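Forums > Food & Drink > Store Cupboard > Does ketchup go in the fridge

Latest posts Search Members Log in

We use cookies to keep you logged in and to see which threads get read. Accept / Manage

**etska_lane**
Settle this please. Moved in with my other half in April and we've had the same row ever since. I keep ketchup in the cupboard, always have, my mum did, never once been ill. He puts it in the fridge door. I take it out, he puts it back. Who's right

**Sevstead Sid**
Cupboard. Cold ketchup on hot chips is a crime. It's vinegar and sugar, what's going to grow in that

**f_poulain**
Fridge once opened. Read the label, most of them say so.

**Sevstead Sid**
Labels say all sorts. Label on my mustard says fridge as well and I've ignored that for 27 years

**marrowfat**
depends how fast you get through it?? we've got 3 kids, a bottle never sees the end of the month so it lives on the table. my dad on the other hand has one that's gone brown at the neck and he still uses it. wont be told

**f_poulain**
Brown at the neck is just air getting at it, I think. Not dangerous on its own but the taste goes. That's the whole argument for the fridge – keeps the colour and the flavour longer. Nobody's saying you'll drop dead.

**etska_lane**
He's said exactly that, that I'll drop dead

**Solène M**
I worked in a café for two years and ours stayed out on the tables all day, then in the fridge at closing. Wiped the caps every night. The cap is the real problem in my view, people never clean them and then moan about the crust. Warm water, old toothbrush, done.

Also store it lying down or cap down if it's a squeezy one, saves all that shaking and the watery bit coming out first. Mine goes on its side on a plate when I'm getting tea ready
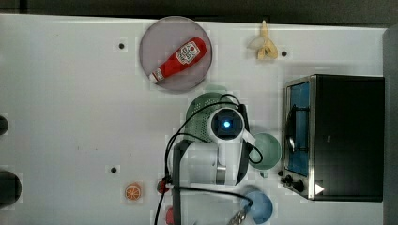
and then you don't get the splurt of pink water over your egg. Doesn't work as well with glass, you still have to give those a thump. Mayonnaise is another matter, that goes straight in the fridge, no discussion.

**Sevstead Sid**
Agree on mayo. Don't agree on lying it down, mine leaked all over the shelf

**Solène M**
Then the lid wasn't shut Sid

**Sevstead Sid**
It was shut. Cheap lid

**marrowfat**
brown sauce though. cupboard or fridge

**f_poulain**
Fridge.

**Sevstead Sid**
CUPBOARD

**adomaitis**
Two bottles. One in the cupboard, one in the fridge. We did that and haven't argued since, well not about sauce. Write the date you opend it on the bottom in marker

**etska_lane**
Two bottles might be the answer tbh. Showed him the thread and he says f_poulain is the only one with any sense. Getting a second one tomorrow, his can freeze for all I care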